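Latberg Social Dance Class Cards

README for the class cards and the step list

Hello, and thank you for downloading these. What you have is a set of 148 class cards written for people who teach beginners to dance in halls, back rooms and the odd school gym, together with a step list that gives the plain name of each step, the other names you may hear it called, and the count it is usually danced to. The cards began as notes for the Latberg evening classes and grew, as notes do, until they filled two ring binders and somebody asked for a copy. Typing them up seemed kinder than standing at the photocopier.

What is in the folder

cards – one text file per class card, numbered in the order we teach them
steps.csv – the step list
music.csv – suggested speeds for each dance, with no recordings included
changes.txt – what was altered and when, as far as I remembered to write it down

The cards cover waltz, quickstep, social foxtrot, cha cha, rumba, jive and a little tango. There is no ballet and no tap here, and the sequence dances are in a separate set called Phromma, which is older and scruffier and still uses the old step names.

How a card is laid out

Each card has a title, the dance, the level, a warm-up, the main teaching part and something to finish on. Levels run from first night to steady beginner. Most cards fill an hour if you let people have a drink of water and a chat in the middle, and I would urge you to let them. A few are marked "long" and need 90 minutes. Card 98 is the longest of the lot, being the one where the waltz natural turn and reverse turn are finally put together, and I have never once got through it without the tea going cold.

We write "leader" and "follower" throughout and make no guess at who will be which. Where the two parts differ, the leader's steps come first and the follower's steps are set out again in full underneath, so you needn't turn everything round in your head while twenty people look at you.

The columns in steps.csv

step_name – the name used on the cards
other_names – anything else we have heard it called, separated by semicolons
dance – one dance per row, so a step that turns up in two dances has two rows
count – written out, as in slow quick quick
first_card – the number of the card where it is first taught
notes – often empty

Speeds in music.csv are given in bars per minute. They are on the gentle side, and if your class is young and bouncy you will want to nudge the jive up a bit.

Using the cards with Pramix or Voltska

Both Pramix and Voltska will read the files as they stand. In Pramix, choose the folder and leave the card order set to "by number". Voltska sorts by title unless told otherwise, which puts a cha cha lesson before anybody has learned to find the beat, so do change that first. Voltska also cuts any note off at 2,000 characters, and a handful of the longer cards run past it. The text files themselves are complete.

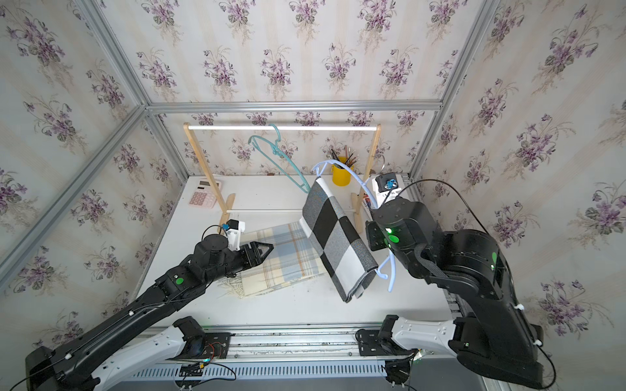
End of term socials have a card of their own, the very last one, and it is more of a checklist than a lesson. It goes through the running order, how many slow dances to put between the quick ones, when to stop for food, and how to bring shy couples on to the floor without making a fuss of them. There is a line about coats as well, because a heap of coats on the chairs means nowhere to sit between dances. A light wooden rail with splayed feet and a white rod along the top will do nicely, and plastic hangers are fine, teal or any other colour you have in the cupboard. Put it well away from the dance floor, and leave a clear path to the door.

Known gaps

The tango cards are thin and I know it. Three rumba cards repeat the same warm-up. The other_names column leans heavily towards what is said in our part of the country, so additions are very welcome, particularly for the social foxtrot, where every hall seems to have its own word for everything.

Sharing

Copy the cards, print them, scribble on them and pass them on. Please keep the Latberg name on the first page, and please don't sell them. Corrections are gathered up each April.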